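Toaster or little oven for warming up bread rolls? And what do you do about plates?

Leonie Frei

Hi all, hoping someone with a small kitchen can talk me through this. We moved into the flat in September and I've finally got the breakfast table how I like it, apart from the bread. My partner and I buy a bag of rolls from the bakery downstairs on the way home from work, and by the next morning they've gone leathery on the outside and a bit sad in the middle. I want them warm and a bit crackly again, without turning the big oven on for two rolls (it takes forever and heats up the whole flat).

I've been looking at a small benchtop oven from Egger, but there's only so much room and I'd rather keep the table clear for eating. The other option is a toaster with one of those wire racks that sits on top. Has anyone used one for proper crusty rolls? My mum swears by sprinkling them with water first, but she also microwaves her toast, so I'm getting a second opinion.

Second thing, and it's a silly one. I love pale green plates, the shallow kind with a bit of a rim, and I'm worried they're going to look scratched in no time if we're sawing rolls in half on them every day. Do you cut on the plate or on a board?
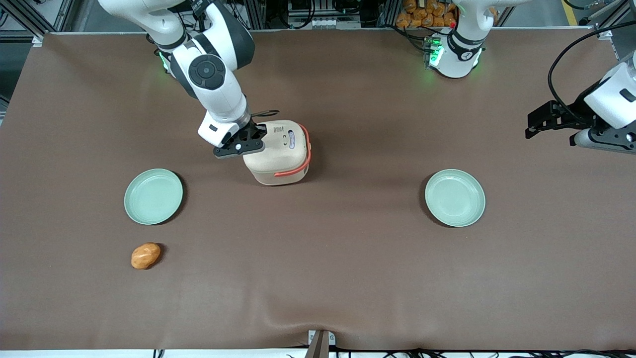 We're usually eating by 7 and out the door half an hour later, so anything that needs more than ten minutes of fussing is out. I don't mind doing a bit the night before. Budget is pretty flexible if it's something that'll last, but I don't want a gadget that does 13 things and none of them well. Thanks in advance!

Leopold Plattner

Toaster with rack. Don't overthink it. Two minutes each side and you're done.

Verena Rüegg

I've had both, so I'll put in my two cents! The rack on my old Manetti toaster was fine for soft rolls, but with anything crusty the bottom got scorched before the middle was even warm. You have to stand there flipping them and I'm hopeless at standing anywhere before coffee. It also drops crumbs straight down into the slots, and mine started to smell after a while, so empty the tray more often than you think you need to.

The small oven is what I use now. Your mum's right about the water, by the way. I wet my hand under the tap, give the roll a quick rub all over so the crust is damp (damp, please don't soak it!) and put it straight on the rack at 180 for 4 minutes, or a touch longer if it's a big one. Then leave it alone for a minute before you cut it, or the inside goes gummy. Eat them right away too. A reheated roll goes hard as a rock once it's cooled down again, so only warm up what you're going to eat.

If you're tight for space, measure with the door open. I didn't, and mine had to move to the other side of the room where the cord only just reaches. Leave a gap at the back and sides as well, the manual will tell you how much.

For the night before, try freezing them the day you buy them and taking out two before bed. They come back miles better than ones that have sat around in the paper bag. Mine go in a zip bag with the air squeezed out and I use them up within 3 weeks.

Plates: board, always. A bread knife will mark the glaze on nearly anything, and if they're plastic it'll cut grooves in them that never come clean. I've got a little Clotex board that lives beside the bread and it gets a wipe, that's all.

Ngozi Osagie

Agree with Verena on the board. I'd skip buying anything for now though! Put the damp roll in a heavy frying pan with the lid on, low heat, turn it once. It takes five or six minutes and the colour comes up lovely. We've done it that way for years at our place, and I only got a small oven when the kids started wanting cheese on everything.

Also check the marketplace listings before you pay full price. Loads of people get a benchtop oven as a gift and it's back up for sale by spring.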